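Reprendre des études de gestion à temps partiel quand on a déjà sa petite boîte : ça vaut le coup ?

Forum Entreprendre > Formation et reconversion

Sharifi
Bonjour à toutes et à tous !

Je me lance, ça fait des semaines que je lis vos échanges sans oser écrire. J'ai monté il y a quatre ans une petite affaire d'import d'épicerie (condiments, sels, thés, un peu de vaisselle) que je fais tourner avec une salariée à mi-temps. Ça marche, je me paie, et j'adore ce que je fais. Mais je sens bien que je pilote à l'instinct. Quand mon comptable me parle de besoin en fonds de roulement, je hoche la tête et je vais chercher la définition le soir.

J'ai repéré un cursus de management à temps partiel à l'école Verwood : 16 mois, deux soirées par semaine et un samedi sur deux, avec un projet de fin d'études qu'on peut faire sur sa propre entreprise. La rentrée est en avril. Le programme me fait vraiment envie, surtout la partie finance et la négociation avec les fournisseurs étrangers. J'ai assisté à un cours ouvert et j'en suis sortie avec trois pages de notes et l'envie de tout refaire chez moi !
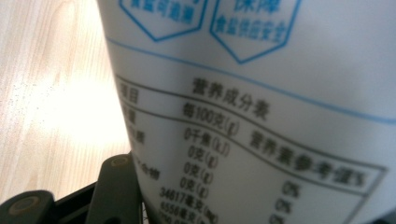 Ce qui me retient, c'est d'abord le temps. Mes grosses commandes se passent entre septembre et décembre, et je ne vois pas très bien comment caser des dossiers à rendre là-dedans. Ensuite, l'argent : même avec un paiement échelonné, il me resterait 517 euros à sortir chaque mois, sans compter les livres et les trajets. Et puis je me demande si le diplôme lui-même sert à quelque chose quand on n'a pas l'intention de chercher un poste. Je n'ai pas de patron à impressionner, à part ma banquière.

Est-ce que certains d'entre vous ont fait ce genre de formation en étant déjà à leur compte ? Qu'est-ce que ça a changé au quotidien ? Et si vous aviez choisi une autre voie (cours du soir à la carte, accompagnement, lectures), je suis preneuse aussi.

Merci d'avance, et bravo pour l'ambiance de ce forum !

Drarkus
Bonjour et bienvenue ! Ta question me parle énormément, j'étais dans la même situation il y a six ans avec un atelier de reliure et trois gros clients qui payaient quand ça leur chantait.

J'ai fait un cursus du même genre, dans une autre école, et je le referais demain. Par contre je ne le referais pas de la même façon, alors je te raconte.

Le vrai changement pour moi est venu du cours de finance, dès le premier trimestre. On nous a fait construire un plan de trésorerie sur douze mois avec nos propres chiffres, et là j'ai vu noir sur blanc que mon mois le plus rentable était aussi celui où je frôlais le découvert. Je payais le papier et le cuir à la commande et j'étais réglé à 69 jours en moyenne. J'ai renégocié des acomptes avec deux clients sur trois dans les semaines qui ont suivi (le troisième a dit non, il est toujours client, il paie toujours en retard). Dans ton cas, avec de la marchandise qui voyage longtemps, ça doit jouer encore plus fort : tu finances ton stock bien avant de le vendre. Rien que pour ça, je trouve que ta motivation tient la route.

Deuxième chose que je n'avais pas prévue : le groupe. Il y avait une pharmacienne, un gars qui louait des nacelles, deux cadres de l'industrie, une directrice de crèche. On s'appelle encore pour relire un devis ou un bail. Quand on travaille seul, c'est un luxe incroyable d'avoir des gens qui connaissent vos comptes et qui osent dire que votre idée de deuxième boutique est mauvaise (la mienne l'était).

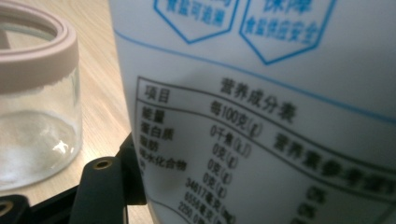 Gros plan sur un emballage blanc, badges bleus « 食盐供应安全 » (sécurité de l'approvisionnement en sel).

Maintenant le côté moins drôle. J'ai très mal géré ma haute saison la première année. J'ai rendu un dossier de marketing écrit entre minuit et trois heures du matin et ça se voyait ! Avant de signer, demande à l'école :

- le calendrier complet des rendus, pas seulement celui des cours
- si on peut décaler un module d'une année sur l'autre, et à quel prix
- si les séances sont enregistrées
- à quel moment il faut déposer le sujet du projet final

Pour le projet, prends absolument ton entreprise. Choisis une question étroite, par exemple « faut-il un deuxième entrepôt ou un prestataire ? », et pas « la stratégie de ma société à cinq ans ». J'ai fait la seconde version, j'ai rendu un pavé que je n'ai jamais rouvert.

Côté argent, regarde ce que ton fonds de formation peut prendre en charge en fonction de ton statut. Les règles bougent, donc appelle-les directement avant de t'inscrire, et demande une réponse écrite. De mon côté, le dossier a pris presque 400 minutes de ma vie en attente téléphonique, mais une partie des frais est passée.

Pour le diplôme en lui-même, aucun client ne m'a jamais demandé si j'en avais un. La banque, oui, une fois, pour un prêt de matériel. Je crois surtout que le prévisionnel que j'avais apporté était enfin lisible.

Si tu y vas, viens nous raconter ta rentrée, ça me ferait très plaisir !

Stastilari
Franchement fonce si tu peux payer sans toucher à la tréso de la boîte. Sinon commence par un module de finance tout seul, beaucoup d'écoles en vendent à l'unité et certaines le déduisent ensuite du prix du cursus complet. Moi j'ai fait compta + contrats internationaux le soir, un hiver, et ça m'a suffi pour l'instant. J'ai adoré les contrats, je ne m'y attendais pas du tout !

Et parle à ta salariée avant. La mienne a pris des heures en plus pendant mes cours et c'est elle qui gère les transporteurs maintenant, bien mieux que moi.

Sharifi
Merci beaucoup à vous deux, je ne m'attendais pas à des réponses aussi généreuses ! Le coup des 69 jours m'a fait rouvrir mon fichier clients dans la foulée, et aïe.

J'ai écrit à Verwood pour le calendrier des rendus et pour savoir si le module de finance se prend séparément. Je parle des horaires avec ma salariée cette semaine. Pour le projet, j'hésite déjà entre deux sujets étroits : le rythme de mes commandes de sel et de thé, ou le passage à un transporteur unique. Si quelqu'un a un avis, je lis tout.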